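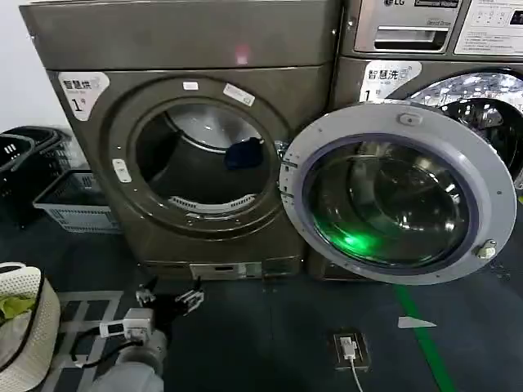
**Prayers at Council Meetings: progress report, September**

To: Murdo Pollock, Farquharson Fund
From: Hoi-yan Lo, Rerville Law & Belief Project

Murdo, sorry this is rushed, second half of the grant form to follow once I've found the right version.

**Where we are**

Survey went out to 34 local councils. 23 have replied, which beats what we put in the bid. Question was simple enough: do you open meetings with a prayer, and if so is it on the agenda or before the meeting starts? Replies to that are not simple at all. Several clerks sent the whole standing orders and left us to find it. One rang me instead and talked for most of an hour, very useful, didn't want any of it written down.

19 of those replying have had some kind of prayer or reflection in living memory. Fewer do now. Working out how many fewer is the current job and I don't want to give you a number until the minutes have been checked, as clerks' recollections and the minutes don't always agree.

**Poltlow**

The busiest of our case studies. Council voted to move the prayer to ten minutes before the meeting, so members who'd rather not attend can turn up after. Both sides now unhappy. The church people say it's been pushed out into the corridor, the objectors say the chair still treats lateness as rude. I sat in on the Tuesday meeting. Polite, mostly. The argument about it took longer than the planning items.

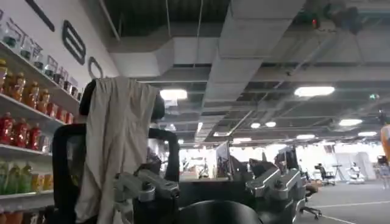 *Chair with a beige cloth over the headrest.*

Interviews there all done apart from the former chair, who has cancelled twice.

**Heltolville**

Different picture. Rota of local faith groups plus a humanist slot, set up years ago and hardly anyone outside the building knows about it. Trouble is the rota is kept by one person and there's no written policy on who gets on it. A group was turned down last spring and has asked why. We've not taken a view and won't in the report, but it does show what we said in the bid: the informal arrangements are the ones that come unstuck. 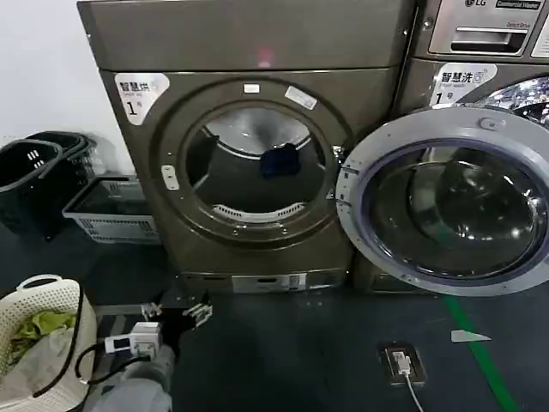

The rota itself has been shared with us going back to the start, handwritten in places. Typing it up is slow. Need to agree with the council what we can publish with names taken out, I've asked, no answer yet.

**Legal note**

Draft one is finished and with our outside reader. Covers what councils are allowed to do, what they have to do (less than people think) and what to say when someone complains. Reader wants the section on attendance rewriten in plainer words, fair comment. Will send you draft two.

**Money**

On budget overall. Travel is over, printing under, they more or less cancel out. I'd like to move the leftover printing money into transcription if you're happy with that. Need a yes or no from you before I book it.

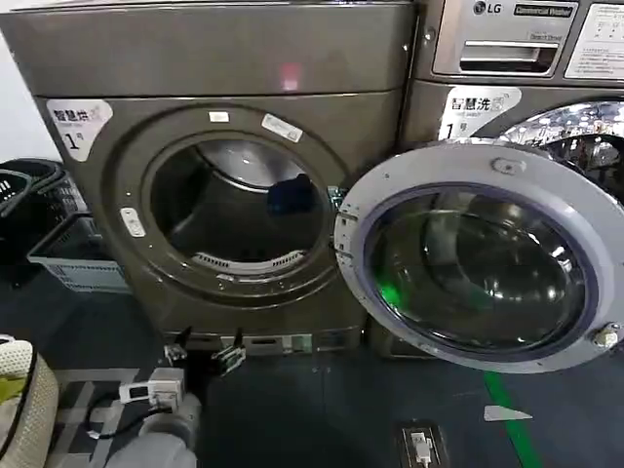

*Dryer no. 1, dark blue item in the drum.*

**Problems**

- The councils that haven't replied are mostly the smallest ones. Part time clerks. Will phone, not email again.
- Two interviewees have asked to see their quotes first. Agreed to, adds time.
- Local press rang about Poltlow. I said no comment until the report's out, please could the Fund say teh same if asked.

**Next**

Finish minutes check, last Poltlow interview, draft two of the legal note. Public meeting in Heltolville still to be fixed, the hall they offered clashes with a choir. Can you let me know whether you want to come and speak, or just come?

Hoi-yan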